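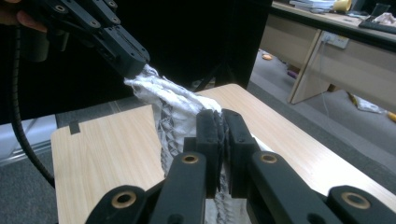

White cloth with the gray diamond band, crumpled

From: Roxana Cabrera
To: Jollside linens list
Subject: Re: [linens] the white cloths, fold or roll??

Quick one, I have to be out the door by 15 past.

Wilson Echeverri wrote:

> Hi all,
> Going through the shelf at Clorngate and the white cloths are a mess again.
> Half are rolled, half are folded in thirds, a couple just shoved in the
> basket. Which way are we doing it? Also the ones with the gray diamond
> pattern, do those stay with the plain whites or go with the table stuff?
> I can't find the old list. And are we still ordering from Betancur?
> Wilson

Fold. Please not rolled, they come out looking like the one in the photo, creases all over, and then somebody has to iron them. Thin cloth, it holds every wrinkle.

How I do it — take it by two corners, let it hang, one good shake. Run your hand down the side to find the hem. Half the long way, half again, then thirds. Pattern band on the outside so you can tell which is which without unfolding the whole pile. If it's still twisted when you lay it down, start over, smoothing it on the table never works for me.

Diamond ones go seperate from the plain. Second shelf, left. They are NOT table linens, I know they look it, they're for drying glasses. The table stuff is the heavier cotton in bin 127.

Old list is in the blue binder, behind the laundry receipts. I think. If it's not there try the drawer under the iron.

Betancur — yes, still. Their item number for the plain is 1178, the diamond is 3495. Don't mix them up like I did in November, we got a whole carton of the wrong thing and they took forever to swap it. Wadus had some cheaper but the edges frayed after a few washes so I'd skip those.

Anything with a stain that won't come out goes in the rag bag, dont put it back on the shelf hoping. Same for holes.

Wilson can you do the top shelf and leave the basket for me? I'll get to it tomorrow morning, before 9 if the bus behaves.

Roxana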